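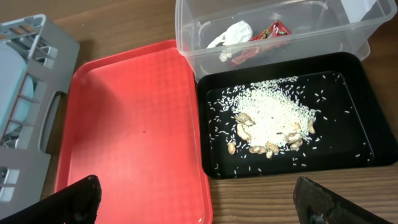 Giving up the second fridge

1 May 2025

OK so quick one, have to be out the door in a bit. The garage fridge is gone. Finally. Been saying it since January.

For anyone new: we had a Skarkberg upright out there that came with the house. Loud. Ran all night, all day, humming through the wall behind the couch. I plugged one of those little meter things into it in January, mostly to win an argument, and then forgot to check it. Checked it last week. Worked it out to 884 kilowatt hours a year. The newer one in the kitchen is 40 a month or less and it's bigger!! Argument won I guess, except I was arguing to keep it.

What was in it when we emptied it:

mustard (three kinds, all open)
a bag of ice that had gone solid
half a case of Futemov ginger soda, flat
something in foil. Did not open the foil.

So that's what we were paying for. Great.

Getting rid of it was the annoying part. The city will take it but there's a wait and you have to haul it to the curb yourself. Scrap place out past Bratu wanted it drained first and wouldn't say who does that. Ended up calling Laurențiu Surdu, who did our dryer vent, and he knew a guy with a lift gate. Gone in ten minutes. Scratched the door frame a little but that frame was already a mess.

Things I didnt think about beforehand

Thanksgiving. Where does the turkey go. My sister says a cooler on the back step, my sister also lives somewhere cold.

Shopping. I used to buy milk two at a time and now I can't, so it's more trips. Smaller trips though. Spending less so far, will see if that lasts past a month.

The freezer. This one hurts. No more soup stash. I ate lentil soup six nights running to clear it out and I don't want to see a lentil till fall.

Quiet, though. First night I kept waking up becuase it was too quiet. Now I love it.

Also there's a clean square on the garage floor where it stood. Thinking shelves. Clorkum has some metal ones on sale but the reviews say they wobble, so if you own them tell me. Need to hold paint cans and the big pots.

More when the shelves happen. Gotta run, bus.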